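Liebe Mabli,

du wolltest den Zwischenstand diesmal etwas ausführlicher als die übliche halbe Seite, also bitte sehr (Kaffee holen!). Der Bericht deckt alles ab, was seit der letzten Auszahlung gelaufen ist. Die Tabelle für die Buchhaltung bei Rosach kommt getrennt, die macht bei uns jemand mit mehr Geduld für Spaltenbreiten als ich.

## Wo wir stehen

Kurz gesagt: Die Vorführungen laufen, und zwar flotter, als ich im Antrag zu schreiben gewagt habe. Wir haben inzwischen 1.236 Durchgänge aufgenommen, davon sind 1.058 nach der Durchsicht brauchbar. Der Rest ist rausgeflogen, meistens weil die Kamera am Handgreifer die Lage verloren hat oder weil jemand mitten in der Bewegung umgegriffen hat. Das mit dem Umgreifen war übrigens ich, ziemlich oft sogar. Ich habe mir das inzwischen abgewöhnt, jedenfalls größtenteils.

Zur Erinnerung, weil im Antrag noch beides nebeneinander stand: Wir zeigen die Aufgaben auf zwei Wegen. Einmal mit dem Handgreifer, den man einfach in die Hand nimmt und mit dem man die Sache so macht, wie der Arm sie später machen soll. Und einmal per Fernsteuerung über Jivstead, also mit dem echten Arm und jemandem am Steuerpult. Nach den ersten Wochen ist ziemlich klar, dass der Handgreifer für alles rund ums Geschirr die bessere Wahl ist. Man hat ein Gefühl dafür, wann etwas sitzt. Über Jivstead sieht man das nur auf dem Monitor, und bis man es gesehen hat, hat man die Schale schon zur Seite geschoben.

Für die Steckaufgabe bleiben wir trotzdem bei der Fernsteuerung. Da kommt es auf die letzten Millimeter an, und die Bewegungen, die der Arm selbst gefahren ist, lassen sich viel leichter nachfahren als unsere krummen menschlichen.

## Aufgabe Geschirr: Schale und Tablett

Das ist gerade unsere Hauptbaustelle, und ich gebe zu, auch meine Lieblingsaufgabe. Die Schale soll gegriffen und auf dem Tablett abgestellt werden, mal steht sie weiter hinten, mal seitlich, und das Tablett drehen wir zwischen den Durchgängen auch immer wieder. Klingt nach nichts! Aber ein runder Rand, der nach unten enger wird, ist für zwei keilförmige Finger eine echte Zumutung. Greift man zu hoch, kippt die Schale, greift man zu tief, stößt man auf die Tischplatte.

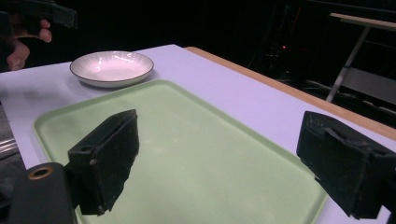 *Blick über die Greiferfinger auf das leere Tablett, dahinter die Schale, oben links ein Handgreifer.*

Was wir beim Vorführen gelernt haben: langsam anfahren, kurz stehen bleiben, dann erst zugreifen. Dieses kurze Stehenbleiben kam uns anfangs albern vor, aber im Training mit Zeleo macht es einen riesigen Unterschied. Vorher hat das Modell die Finger gern schon auf halber Strecke geschlossen, weil wir das beim schnellen Vormachen eben auch so gemacht haben. Es lernt wirklich alles mit, auch die Schlampereien.

Außerdem haben wir jetzt eine feste Reihenfolge pro Person. Erst ein paar Durchgänge zum Warmwerden, die nicht gespeichert werden, dann der eigentliche Block, dann Pause. Nach der Pause wird gewechselt. Ohne Wechsel werden die Bewegungen nach einer Weile immer gleicher, und genau das wollen wir ja vermeiden. Die Idee kam aus einem Gespräch mit den Leuten von Gape, die bei ihrer Sortieraufgabe in dasselbe Problem gelaufen sind.

Die Beläge an den Fingern sind ein Verschleißthema, das ich im Antrag schlicht unterschätzt habe. Wir probieren gerade, ob ein dünnerer Streifen länger hält. Falls nicht, brauchen wir im nächsten Abschnitt etwas mehr Verbrauchsmaterial, als eingeplant war, dafür ist beim Posten Reisen noch Luft. Können wir das einfach umbuchen, oder brauchst du dafür einen eigenen Antrag? Sag mir kurz Bescheid, dann mache ich das gleich richtig.

## Was nicht so gut läuft

Das Zusammenführen der beiden Datensorten. Wir hatten gehofft, Handgreifer und Jivstead in einen Topf werfen zu können, und bisher wird das Ergebnis dadurch eher schlechter. Die Zeitstempel passen noch nicht sauber zusammen, und beim Öffnen der Finger gibt es einen Versatz, den wir noch nicht verstanden haben. Ich habe mich daran zwei Tage lang festgebissen und dann beschlossen, dass das erst mal liegen bleibt, bis die Geschirraufgabe durch ist.

Auch die Durchsicht dauert zu lange. Im Moment schaut sich ein Mensch jeden Durchgang einzeln an und setzt ein Häkchen oder eben keins. Ein kleines Skript sortiert inzwischen die klaren Fälle vor (Kamera verloren, Aufnahme zu kurz), aber bei den halbguten Griffen traue ich ihm noch nicht über den Weg.

## Wie es weitergeht

- Noch 400 Durchgänge mit Schale und Tablett, davon ein guter Teil mit geändertem Licht
- Steckaufgabe per Jivstead wieder aufnehmen, zunächst mit 3 Personen am Pult
- Erster Vergleich in Zeleo: nur Handgreifer gegen nur Fernsteuerung, gleiche Aufgabe, gleiche Anzahl
- Belagtest abschließen und die Zahlen dazu an dich schicken

Den Vergleich würde ich euch am liebsten vor Ort zeigen und nicht als Kurve auf einer Folie. Wenn ihr im Juni noch einen Vormittag übrig habt, kommt vorbei, dann darf auch jeder selbst mal den Handgreifer nehmen. Es ist viel schwerer, als es aussieht, und es macht trotzdem allen Spaß!

Ach so, und die Frage aus deiner letzten Mail, ob die Aufnahmen später auch für andere Projekte bei Rosach nutzbar sind: Ja, sind sie, solange der Greifer halbwegs ähnlich gebaut ist. Das Format ist dokumentiert, die Beschreibung liegt im gemeinsamen Ordner. Wenn da etwas unverständlich ist, bitte einfach reinkommentieren, ich lese das durch meine Projektbrille schon gar nicht mehr richtig.

Viele Grüße aus dem Labor

9. Juni 2018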